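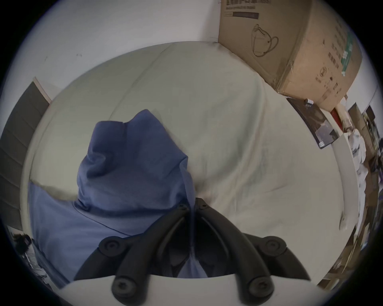 作業ノート 2/14/24
中古オフィス家具 再生ライン(椅子・袖机)

Rosttonの事務所から引き取った分の続き。椅子はStovsteadの肘付き、袖机はCondasauの三段。どちらも前回の荷下ろしのときに仮札だけ付けてあったので、まず仮札を本札に替えた。仮札のうち何枚かは湿気で字がにじんでいて、座面裏のラベルと照合し直した。次から仮札は油性で書くこと。鉛筆は読めるがこすれる。

椅子 ガスシリンダーの抜き取り

座って下がるものと、下がらないが渋いものが混ざっている。先に全部の高さを最大に上げて、おもりを載せてひと晩置いてあった。今朝見て、明らかに沈んでいたものに赤テープ。沈みが定規で読めないものは青テープ。赤は交換、青は清掃のみで様子見とする。

抜き方はいつもどおり、脚を裏返して中央のクリップを外し、座面側をパイプレンチでつかんで回す。Stovsteadのこの型は座面の受け金具が薄く、叩くと口が開く。去年の11月にこれで1台だめにしているので、今回はハンマーを使わず、浸透潤滑剤を差して10分待ってから回した。10分で動かないものはもう一度差して、別の椅子に移って戻ってくる。この順番でやると手が空かない。

それでも固着がひどいのが残った。受け金具とシリンダーの境目に白い粉が吹いていて、潤滑剤が中まで入っていかない。真鍮ブラシで粉を落としてから差し直すと入った。鉄ブラシは塗装を引っかくので使わない。抜けたあとの内側は布で拭くだけにして、グリスは塗らないこと。テーパーは乾いた状態で噛ませるもので、塗ると座ったときに空回りする。前に塗って組んだ人がいたようで、青テープのうち渋いと思っていたものはこの古いグリスが固まったものだった。灯油で落として終わり。

新しいシリンダーは寸法が2種類届いている。長いほうと短いほう。箱の外側の表示がどちらも同じで、開けないと分からない。棚の左に長いほう、右に短いほうを置いた。事務机用の椅子は短いほう。会議室用として出す椅子も短いほうで揃える。長いほうは製図用の注文が来たときのために残す。

キャスターは髪と糸くずを抜いて、回ったものはそのまま戻す。軸が錆びているものは予備箱と交換。予備箱の中にゴム巻きと硬質が一緒に入っていたので分けた。木床の客先にはゴム巻き。Rosttonへ戻す分はカーペット敷きなので硬質でよい。
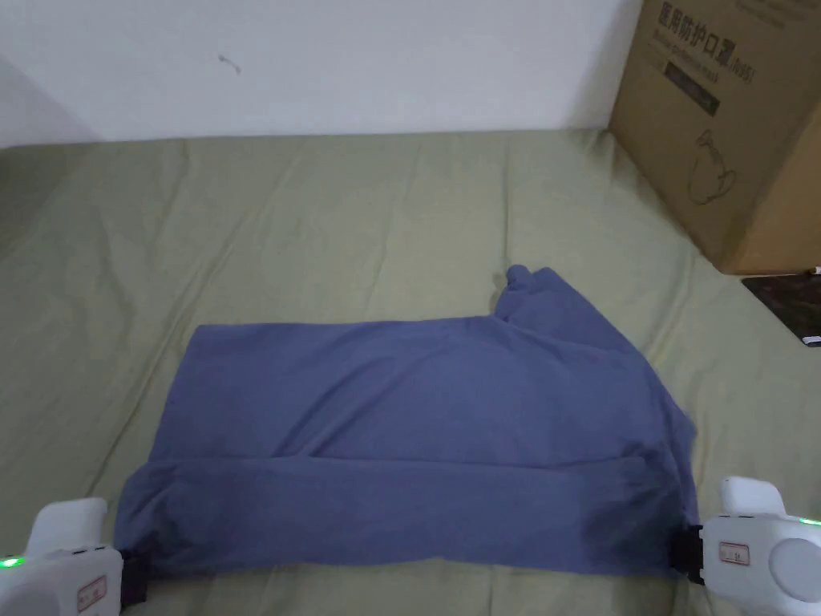 途中まで畳んだ青灰色のTシャツ。緑のシーツの上。

座面の布

布の洗いは泡洗剤、いつもの薄さ。今回は紺と灰の2色で、紺のほうは色が少し出る。白布で押さえてみて、うつったら洗剤をもっと薄くする。こすらず押して吸う。背もたれの上の縁は手の脂で固くなっていて、一回では抜けない。二回目は翌日に回す。濡れたまま続けると中のウレタンまで水が入って、乾くのに時間がかかるうえ、においが戻る。

乾燥は送風機を横から当てる。上から当てた椅子は真ん中に輪じみが出た。輪じみの出た椅子は全体を薄く湿らせ直して、横から当てて消えた。ただし縫い目のそばにうっすら残っている。光の加減で見える程度。Bランクで出すか、張り替えるかは保留。

張り替え用の生地はShuklaから見本が来ている。摩擦試験の回数が見本帳に書いてあるが、紺だけ空欄。問い合わせ中。返事が来るまで紺の張り替えは受けない。接着剤もShuklaのスプレーに替えてみた。これまでの缶より霧が粗く、端まで均一に載せるには少し離して吹く必要がある。吹いたあと指で触って糸を引かなくなるまで待つ。待たずに貼った試し板は、翌朝に角がめくれていた。

袖机 引き出しと鍵

Condasauの三段は、最下段のレールがへたっているものが多い。書類を満杯に入れたまま使っていたと思われる。引き出しを抜いて、レールの玉の並びを見る。玉が欠けていれば左右まとめて交換、欠けていなければ洗って薄く油。片側だけ替えると引き出しが斜めに走る。これは前にもノートに書いたが、また片側だけ替えたものが倉庫から出てきたのでもう一度書いておく。

鍵は番号が読めるものから順に合わせた。鍵束に混じっていた番号なしの鍵は、全部の袖机に差してみたがどれも回らない。別の荷のものだろう。封筒に入れて引き出し金物の棚の上。番号が読めない錠前は錠ごと替える。錠の抜き金具は工具箱の蓋の裏に戻した。使った人は必ずここに戻すこと。

天板のへこみは、塗装が切れていないものはそのまま。切れているものは溶かし込みのワックスで埋める。色は灰を基本に、白を少し足すと合う。白を先に溶かして灰を足していくほうが合わせやすかった。埋めたあとはヘラで平らにして、研磨布で艶を落とす。研磨布は1000番で軽く、仕上げだけ3000番。1000番を強くかけると周りの艶まで引いてしまい、埋めた場所よりもそちらが目立つ。

側板にマグネットの跡が丸く残っているものがある。中性洗剤では落ちず、メラミンのスポンジも試したが艶が変わった。やめた。アルコールで薄くなったのでそこまでにして、検品表に「側面に磁石跡」と書いて出す。

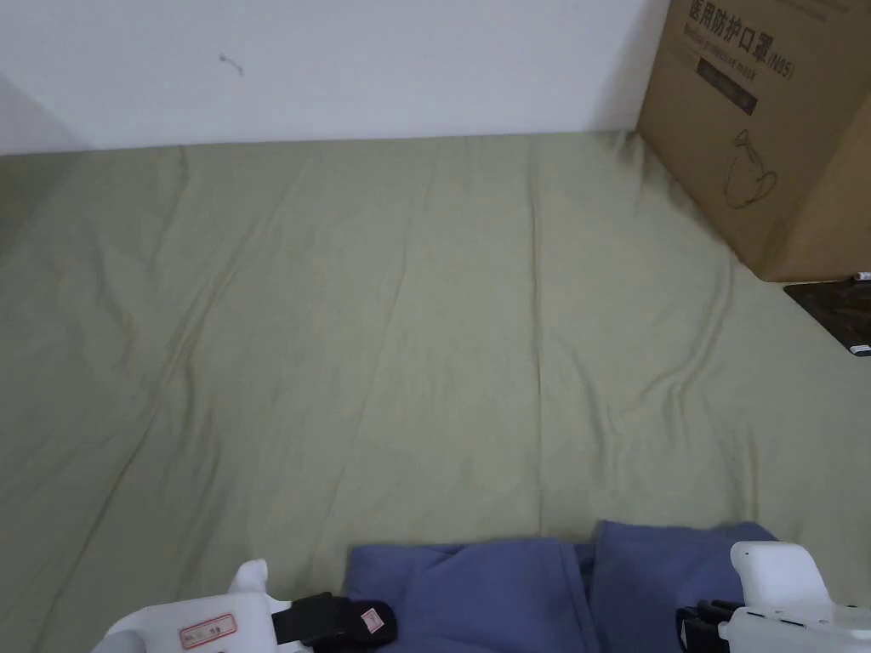

白い壁とセージグリーンのシーツ。右上に段ボール箱。

梱包と置き場

組み上がった椅子は、座面にビニールをかけて重ねずに並べる。肘付きは重ねると肘の先の樹脂に傷が付く。場所が足りないときは袖机を先に上へ積む。袖机は引き出しをテープで止めてから。養生テープの緑は塗装に残らないが、透明の梱包テープは残る。Condasauの白い塗装は特に残りやすいので、透明は段ボールの外側にだけ使う。

Rosttonの返却分は入口側の列。それ以外は奥の列。奥の列の手前に、赤テープでまだ抜けていない椅子が置いてある。座らないこと。

気づいたこと

・座面裏のラベルは洗う前に写しておく。泡が回ると剥がれる。
・外したクリップは椅子ごとに小袋へ。見た目は同じでも溝の深さが違うものがあった。
・パイプレンチの歯に古い塗装が詰まって滑る。ブラシで落としてから使う。
・送風機の延長コードは台車の通り道を避けて壁沿いに。

残り

赤テープの椅子の続き。背もたれの縁の二回目の洗い。Shuklaに紺の摩擦回数を再度確認。溶かし込みワックスの白が残り少ないので発注。袖机のレールは右用ばかり余っているので、次は左右組で頼む。短いシリンダーの在庫も、次の椅子に入る前に箱を開けて確かめる。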